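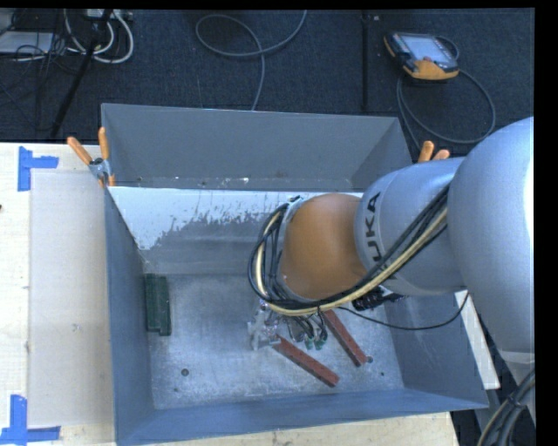
Tevmont, August

# The Hinder hand-guiding kit for bin work

Hi, and welcome to the page for the Hinder! I get more email about this kit than anything else I sell, so I've tried to put the answers in one spot. It's long. Get a coffee.

The Hinder is a kit for teaching a robot arm to work in a bin by showing it. You take hold of the arm (or pick up the remote grip, more on that below), you do the job the way you'd do it yourself, and the software keeps the whole movement: where the wrist went, how it was turned, when the gripper opened and closed. Do the job several times with the blocks in different spots and you have a set of demonstrations you can train on, or just play back if your parts always land in the same place.

I started on it because bins drove me nuts. An open tabletop is easy, you come straight down and grab. Put walls on it and suddenly the wrist has to tuck in at an angle, the cables want to go where the part is, and a long block lying up against the side needs a totally different approach from one out on the floor of the bin. Try typing all that in as points! I did it that way for two winters and I don't miss it.

## What you get

- the Kunier grip, our remote handle, with the trigger that runs the gripper
- the wrist ring for hand guiding
- the recorder box and its power supply
- a 5 meter cable for the grip
- a set of practice blocks, long and slim
- the Daly software on a stick, with a license for 2 computers

The arm, gripper, bin and clamps are yours to supply. I work on a KUKA and that's the arm I can answer detailed questions about. If you have something else, write me before you order and I'll tell you straight whether I've had it running.

## By hand or by remote?

Both, if you ask me, but most people end up with a favorite.

Hand guiding is lovely for the first hour. You feel the weight of the gripper and you feel it when a finger touches the wall. The trouble is your own arm, which has to go down in the bin along with the robot's, and on a deep one you'll be bending over a lot. You also tend to block your camera without noticing (I've thrown out whole afternoons of recordings with my elbow in them).

With the Kunier grip you stand back and steer. It feels floaty to start with. Turn the motion scale down to 20 percent for the close work and it settles right down, and then you can bring it up again for the trip out of the bin. Chi-keung Pan, who tests every unit before it ships, never touches the wrist ring at all anymore and his recordings are cleaner than mine.

## Setting up your bin

Clamp it. Please clamp it! I use orange-handled spring clamps near the back corners and they go on in seconds. If the bin creeps even a little between one demonstration and the next, your recordings stop agreeing with each other and you'll spend a day blaming the software.

Tape on the table is good too. I like blue, it shows up on pale wood. Mark where things belong and you can put everything back the same way after lunch.

Scuffed metal is fine. People ask me if they need to paint the inside or buy a new bin, and no, save your money. Use the bin you'll be working with, wear marks and all. What does help is having blocks in colors that stand out from the gray. Red and green both do well for me.

Check your cable run before you record. Take the wrist to the lowest, most twisted pose you'll need and look at what's hanging underneath it. A thin cable that sags across the bin can get dragged over a part, and then you've recorded a part moving all by itself.

And keep your teach pendant where you can get to it. The Kunier grip has a hold-to-run switch, but it doesn't replace your robot's own emergency stop or your safety setup. Slow speed whenever hands are near the arm, every time.

## How many demonstrations?

For one block in one bin, my own best set was 103 recordings, and I moved the block every time. You can start seeing something useful a good while before that. Include some awkward ones, like a block lengthwise against a wall, and include a few where you miss and come back for another try. Daly lets you tag those so they don't get mixed in with the clean ones.

## Ordering

Email through the contact form with your arm model, your gripper and the inside measurements of your bin. Extra practice blocks and longer grip cables are sold separately, just ask. If you send a photo of your setup I'll look at your cable routing for free before the kit goes out.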